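Notes on Reward Shaping from Held-Out Corrections
1/25/24
Filed under: methods, assembly, learning from demonstration

The second round of the Gulton experiments is now complete, and several readers have asked for a written account before the longer report is released. This post describes the method as it was used, the main result, and the points on which the group remains undecided. It does not repeat the background given in the July post.

The task family is computer assembly and disassembly inside an open tower case. A policy is trained first by imitation and then improved with operator corrections. In earlier work, each correction was treated as one more demonstration and added to the training pool. The approach is simple, but it gives a brief nudge of the wrist the same standing as a full recovery from a poor grasp. In practice the policy learned to hesitate near the points where operators tended to step in.

The revised method keeps the corrections apart. They are used to fit a small scoring model, which estimates how likely an operator would be to intervene given the current camera views and the planned motion. The imitation policy then proposes several short motions at each step, and the scoring model selects among them. No gradient passes from the corrections to the policy itself. Asmaa Sqalli proposed this separation after reviewing the Cidilham logs, where the hesitation was easiest to see.

The training pool for this round held 3,848 demonstrations, all collected by teleoperation with wrist and fixed cameras recording together. A further 1,385 corrections were set aside for the scoring model. Evaluation consisted of 831 attempts, divided among three policies: the imitation baseline, the baseline with corrections added to the pool, and the revised method. The same starting positions were used for each policy.

The revised method required the fewest interventions of the three. The gain was largest in the phases where the gripper works close to the chassis walls, and small in open transfers between the case and the fixture. We had expected the reverse. Our present reading is that open transfers were already well covered by the demonstrations, so that the scoring model had little left to choose between. The baseline with corrections added was slightly faster per attempt than the revised method, and readers who care mainly about cycle time should weigh that – the selection step costs time at every decision.

Two limitations should be stated. First, the scoring model was fitted on corrections from a small number of operators, and it has learned their preferences along with their judgment. One operator intervened much earlier than the others, and removing those corrections changed the ranking of motions in a noticeable share of cases. Second, wrist views in which the gripper hides most of the part remain difficult. The Cherkaoui variant, which drops the wrist view when its confidence is low, was tested briefly and gave mixed results. It will be examined again once the logging changes in Orkgate are finished.

Questions about the split between demonstrations and corrections may be left in the comments. Requests for the evaluation protocol should be sent by e-mail, as the document is still being revised.

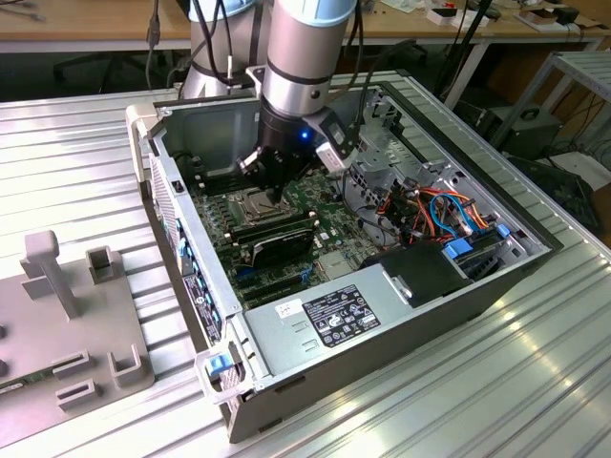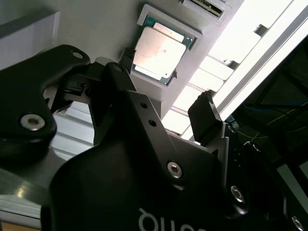
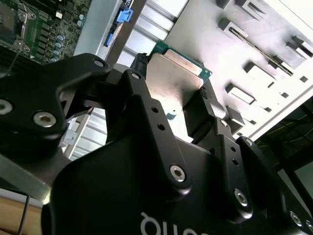
Computer assembly task: fixed camera view (first), wrist-level views of a CPU in its holder (second) and a storage drive between the gripper fingers (third).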